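Iltero bracket-and-panel recordings

Data card and setup notes, revision 3

Summary

Iltero is a small set of manipulation recordings made on a home-built arm in the shared workshop at Trasville. The task is fastener handling on molded plastic housings: approach a bolt head, make contact, turn or hold it, and back off. Each recording pairs wrist camera video with joint positions, gripper motor current and a plain text note from the operator.

The set is meant for people building similar arms on a similar budget. It is small and comes from one machine. Treat it as a starting point for debugging a pipeline, or as a source of hard close-range views, and expect to add your own data before training anything useful.

Contents

The release has 90 recordings in two folders:

bench/ - housing clamped flat on the bench
tilted/ - housing held at an angle in the tilt fixture

Every recording directory contains:

wrist.mp4 - video from the wrist camera, 30 frames per second
joints.csv - joint angles in radians, one row per video frame
current.csv - gripper motor current in amps
note.txt - operator note, free text
meta.json - arm revision, finger cover type, lighting, calibration file used

The rows in joints.csv are resampled to video time. The raw log is not included. If you need the original controller timestamps, they are in the meta.json field raw_time_start, with one value per recording.

Hardware

The arm is a Vass kit arm with the stock shoulder and a replaced wrist. The stock wrist had too much backlash for bolt work. The replacement is printed, with metal inserts at the two load-bearing holes. Drawings are in hardware/wrist and are good enough to print from, though the hole fits assume our printer and may need reaming on yours.

The fingers carry a padded black fabric cover. Bare fingers marked the housings and slipped on round heads. The cover gives more grip and hides small alignment errors, at a cost: it folds under load, so the contact point moves, and the gripper opening reported by the motor no longer matches the true gap. Do not use motor position alone as a width measurement.

The wrist camera has a fixed focus lens. Focus is set by hand before a session and locked with a drop of threadlocker on the barrel. The power supply, motor drivers and emergency stop are mounted on the Drarnthorpe frame, a welded bench stand that also holds the tilt fixture. Stand dimensions are in hardware/stand.

Recording procedure

1. Home the arm and check that the joint readings match the values in calib/home.txt. If any joint is off by more than 2 degrees, recalibrate.

2. Clamp the housing. For the tilted folder, set the fixture angle first and then clamp.

3. Start the logger before the camera. The alignment script looks for the first video frame after log start and will fail if the order is reversed.

4. Jog the arm to the pre-contact pose. Speed is limited to the slow profile from this point on.

5. Lower the finger toward the fastener until the current rises above the contact threshold in config/contact.ini, then hold. At this range the finger covers much of the bolt, and the view is mostly dark plastic with a bracket tab beside the head. The hole in the tab, when there is light behind it, is an easier feature to track than the bolt itself.

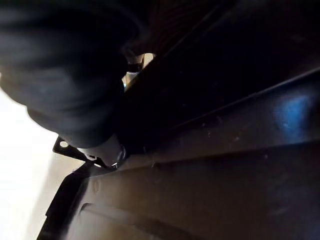

6. Run the turn or hold command, as listed in the session plan.

7. Retract along the approach line. Do not rotate the wrist during retraction. The fabric can catch on the edge of the bracket.

8. Stop the camera, stop the logger, write the note.

Labels

Labels are per recording, stored in labels.csv at the top level. The columns are recording, task, contact and outcome. The outcome column takes the values done, slipped, missed and aborted. It was filled in by the operator at the end of each run and checked against the current trace. There are no per-frame labels, bounding boxes or masks.

Known problems

Exposure is automatic and drifts when a bright background enters the view. Dark housings near a light surface lose most of their shadow detail. Glare on the plastic is common and was left in.

Dust on the housings was not cleaned between runs. A tracker tuned on small bright spots may lock onto it.

The finger often blocks the fastener in the last part of the approach. Methods that need a clear view of the head through contact will not work on this set without a second camera.

In part of the tilted folder the current log has short gaps caused by a loose connector. The gaps are marked with empty fields. They were not interpolated. The connector was replaced in February, and later recordings are not affected.

Suggested use

Keep both folders out of the same random split. Runs in one session share a housing, a clamp position and a lighting setup, so a random split leaks. The file splits/by_session.txt has the grouping we use.

Running the check script

python check.py --root path/to/iltero

The script confirms that each directory is complete and that row counts match the video. It prints the name of any recording that fails and exits with a nonzero status.

Changes

Revision 3: added gap markers to current.csv, corrected finger cover type in meta.json
Revision 2: added the tilted folder
Revision 1: bench folder only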